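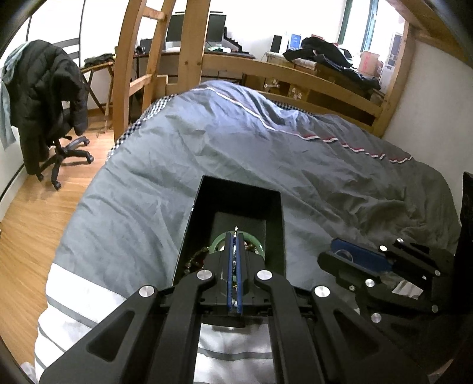

left gripper closed on the bangle, bangle still in the box

drelam_wood
ok so segmentation question. Wolletti tracker, default weights. bangle mask is fine until the fingers close, then it merges with the bead string next to it and I get one blob. grasp planner then picks a center thats on the beads. 69 episodes, same spot every time. anyone?

nullow2
dark green lining, dark beads, black box. no contrast. bump exposure and rerun

drelam_wood
tried. mask on the beads gets worse, bangle no change

kandasamy_fork
not exposure imo. your tracker re-inits on occlusion. check reinit_thresh, mine was 600 out of the box and thats way too loose. set it to 344

nullow2
344 will drop the track completly once the blue pads cover half the ring. had that with mugs

kandasamy_fork
mugs arent rings. there's a hole, you see box through it, feed it 2 point prompts on the rim instead of one in the middle. middle prompt = you're prompting the lining lol

drelam_wood
oh. yeah I'm prompting the middle

Zdenka Slanina
The hole is a good catch but I'd still not replan after contact at all. Freeze the mask at first touch, go by finger width from there. Vision is useless once its clamped.

kandasamy_fork
disagree, if the beads snag you want to see it

Zdenka Slanina
Then track the beads as a seperate object. Two ids, no merging allowed. There's a flag in the Wolletti config, exclusive_ids, off by default for some reason

nullow2
costs you frame rate

drelam_wood
can live with that, labeling offline anyway. running rim prompts + exclusive_ids tonight, thresh stays at 600 for now so I only change the one side. will post the masks

kandasamy_fork
change the thresh too!!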